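Selstead linen swap moves to bigger hall after busiest year yet

What began with two neighbors trading pillowcases over a garden wall has outgrown its second home. The Selstead Linen Swap, held each August for as long as most of its regulars can remember, will move this summer from the reading room on Sabatier Lane to the old grain hall by the river, and the people who run it could not be more pleased (or, by their own admission, more nervous).

Armelle Gautier, who started the swap with her brother Régis, said the reading room had been a lovely place to hold it, with its tall windows and its radiators that clanked along to the conversation, but that last summer the line went down the steps and past the bakery, and people stood there for the better part of an hour with their arms full of quilts.

"You can't ask somebody to hold a double quilt for an hour in August," she said. "They were very good about it. One lady put hers down on the bakery wall and sat on it and shared out her plums. But it was time."

By the end of that day 371 items had changed hands, the most the swap has ever seen, and that is without the odd napkins and single socks that always find their way into the bottom of somebody's bag. The rules are the same as they were in the beginning. You bring clean bedding, curtains, towels, table linen or fabric, you get a paper ticket for each piece, and you spend your tickets on whatever you like. No money changes hands, although there is a jar by the door for the tea.

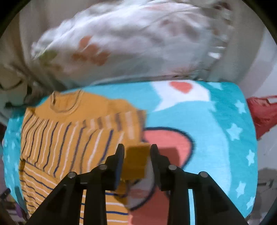
Mustard-yellow fabric, folded small.

Small pieces have turned out to be a much bigger part of the day than the Gautiers ever planned for. In the first few years anything smaller than a hand towel went into a basket under the table and was mostly ignored, until Sawsan Mansour, a quilter who moved to Selstead with two sewing machines and a great many opinions about cotton, asked if she might have a corner of her own. She sorted the basket by color over a single lunchtime, and by the following summer the scrap corner had its own table and its own crowd, and children were going home with pockets full of squares.

Mansour will have three tables in the grain hall, and she has already warned everyone that she intends to fill them. She would especially like plain colors this year, as she finds she is forever swimming in florals. Anything bigger than a playing card is welcome, she said, and if you aren't sure what the fabric is made of, bring it along anyway and she will have a look at it with you.

The hall itself took a little persuading. It belongs to the Bostano works, which used it for storage until the spring, and it was Baptiste Tanguy, who has the keys and who met his wife in the towel line at the swap some years ago, who suggested it might be swept out and put to better use. There is a ramp at the side door, room for strollers, and a good deal of shade on the river side where people can sit down and admire what they have found. Parking is another matter. There are only 18 spaces in the yard, and Tanguy would be grateful if anyone who can walk or share a ride would do so.

Blankets are what the swap is always shortest of, Régis Gautier said, and children's blankets most of all. They go in the first half hour, every single time, and he has seen grown adults become quite wistful over one with rabbits on it. 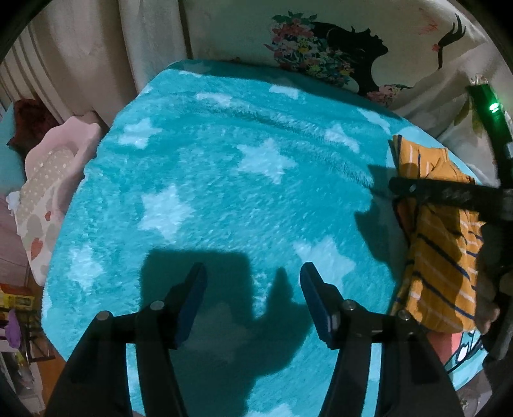

He thinks people hang on to them long after the children have left home, and he doesn't blame them one bit, having a trunk of his own at the foot of the stairs that he has been meaning to go through for ages. Still, he would like to ask anyone who has a good warm blanket sitting folded in a closet to think about whether it might be happier on somebody's bed. For anyone who is willing to bring one early, he is offering two tickets in place of the usual one.

There will be something new this year for the things that are nearly good enough to swap. Gayan Begum, whose alterations shop, Skernetano, is just across the bridge, is bringing a mending table and will be showing people how to turn a worn sheet sides to middle, how to patch a duvet cover so that it doesn't show, and how to rescue a hem. Bring your own scissors if you have a pair you are fond of. She has room for about 80 people over the course of the day, in small groups, and a sign-up sheet is already pinned inside her shop door with a fair number of names on it.

Doors open at 10 a.m., and items can be dropped off at the side entrance from 8:30. Everything should be washed and properly dry. Pillows and mattress toppers can't be accepted, however nice they are, and feather comforters only if they have been professionally cleaned. Whatever is left at the end goes to the animal shelter, which is always glad of towels.

Tea, coffee and Armelle Gautier's apricot cake will be served until they run out, and she suggests coming for the cake before noon.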